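Textile care: pilling on wool and fleece

Members asked in January why some knitwear pills within a few wears and some of it lasts for years. The short answer is fiber length and twist. Loose fiber ends work their way to the surface, rub against each other, and tangle into a ball. The ball stays attached by a few anchor fibers until those break or someone cuts them.

Short-staple yarns have more ends per inch and pill sooner. A low-twist yarn holds those ends less firmly, so a soft sweater usually pills more than a scratchy one. Blends behave worst. In a wool and nylon blend the wool forms the pill and the nylon, being stronger, keeps it anchored.

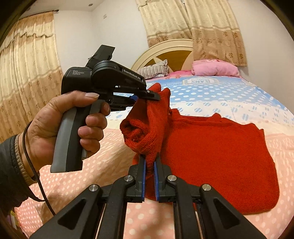 Pilling is normally graded from 5 (no change) to 1 (severe). The grade is assigned by eye against reference photographs, and two graders can differ by half a step on the same swatch. When a label or a listing quotes a grade, check that it also gives the number of rubs. A grade 4 after 1,000 rubs is a weaker claim than a grade 4 after several times that.

Liesbeth Dijkstra ran the winter swatch comparison on the Triditz bench tester. She used two yarns, Stemalholm (a worsted-spun wool) and Bratu (a woolen-spun blend), knitted at the same gauge. After 1,000 rubs Stemalholm graded 4 and Bratu graded 2 to 3. Washing the Bratu swatches inside out at 40 degrees Celsius with a 10-minute spin made no difference to the grade compared with a plain wash. The full readings are in bench log 281.

Fleece follows the same rules with one complication. The surface is brushed during manufacture, which raises a pile of cut and broken filaments. Polyester filaments are strong, so pills that form on fleece rarely drop off without help. Tumble drying on high heat mats the pile further.

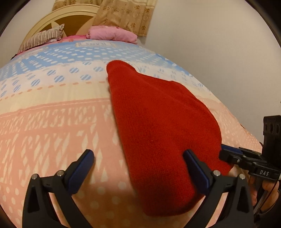 For removal, a battery shaver with a foil guard is adequate on flat knits. Lay the garment on a firm surface and keep the fabric under light tension. Avoid ribbing and seams, where the guard can catch a raised stitch. A pumice-type stone works on heavy wool and should be kept off anything fine. Do not pull pills by hand; this draws new fiber out of the yarn and the next crop appears sooner.

The spring comparison will cover the Sistov yarns in three gauges. Swatches should be at least 5 inches square, washed once, and labeled with needle size.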